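ok so I finally got my grandmother's recipe cards out of the shoebox and into some kind of order, and I have Thoughts. a thread, because I can't stop talking about it

first thing: there are a LOT of cookie recipes in there and almost no dinners. I guess she just knew how to make dinner? the one dinner card I found says "chicken, the usual way." thank you, very helpful

I tried sorting by type of food (soup, cake, pickles) and it fell apart by the second evening. where does a savory pie go. where does "Jell-O, for company" go. I had a pile called Other that was bigger than everything else put together

so I started over and went by who the recipe came from, because she wrote that in the top corner of nearly every card. church ladies, cousins, the back of a flour bag. and that worked so much better! you can see whole friendships in there – one neighbor gives her a date bar in January and gets credited on 9 more cards after that

the two towns that come up the most are Skosness, where she grew up, and Drudader, where she moved when she got married. the Skosness cards are all butter and rye. the Drudader ones are when canned pineapple shows up and never leaves
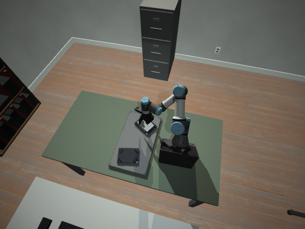
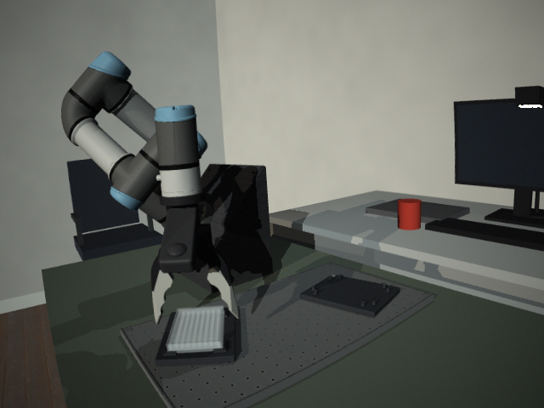

Green table, plain walls, both renders

anyway, storage. a lot of you told me to get plastic sleeves and you were right. I bought the Grelik ones, the kind that open on the short side, and they fit a 3 by 5 card with a little room to spare. the first ones I tried opened on the long side and the cards kept sliding out on me

I scanned everything too, front and back. do the backs!! I nearly skipped them and that's where she wrote the good stuff. "too sweet." "made for the Jacobs picnic, doubled, none left." one just says "no" with a line under it

it came out to around 900 scans counting both sides, and I named the files by person first and then the dish. if I ever want every recipe from the flour bag, there they all are in a row

still can't read 2 of the cards at all. the ink is so faded that even cranking the contrast way up didn't get me past "cream the" – if you've had luck with old blue ink please tell me what you did

I'm making the date bars tomorrow and I'll post how they come out. the card says "bake until done," so wish me luck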